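Likik 2303 Evacuated Tube Collector for Process Heat

The Likik 2303 is a solar thermal collector for hot water loops in food processing, laundries and small chemical plants. It supplies heat at up to 200 °C when run with thermal oil, or up to 120 °C with pressurized water. Drodutura sells it as a single module or as a prewired row with pump station and controller.

Each module holds 17 evacuated tubes over a fixed reflector. The reflector does not track the sun, so the row has no drives or limit switches. Modules connect with compression fittings on the return side. Expansion bellows are fitted at the header ends – do not replace them with rigid pipe.

Technical data
Tubes per module: 17
Maximum operating temperature: 200 °C (thermal oil)
Module weight, empty: 75 kg
Mounting angle: 15 to 60 degrees
Header connection: 22 mm
Heat transfer fluid: water, water-glycol or thermal oil

Installation
The support frame bolts to a flat roof or to ground screws. Check the roof load before ordering. The Ellon controller reads one sensor per row and starts the pump when the collector outlet is 8 K above the tank. Settings are kept after a power failure.

Delivery
Modules ship from the Ağca warehouse on pallets of four. Spare tubes are packed separately. 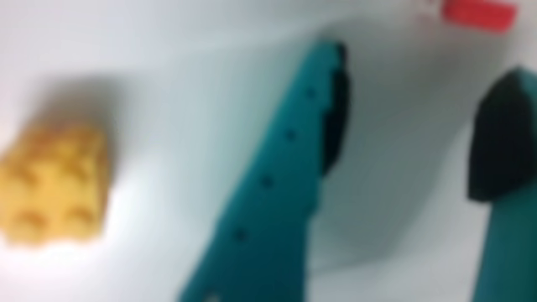 Orders for spare tubes should state the module serial number, found on the left header cover. Tubes from the earlier series have a different seal and do not fit.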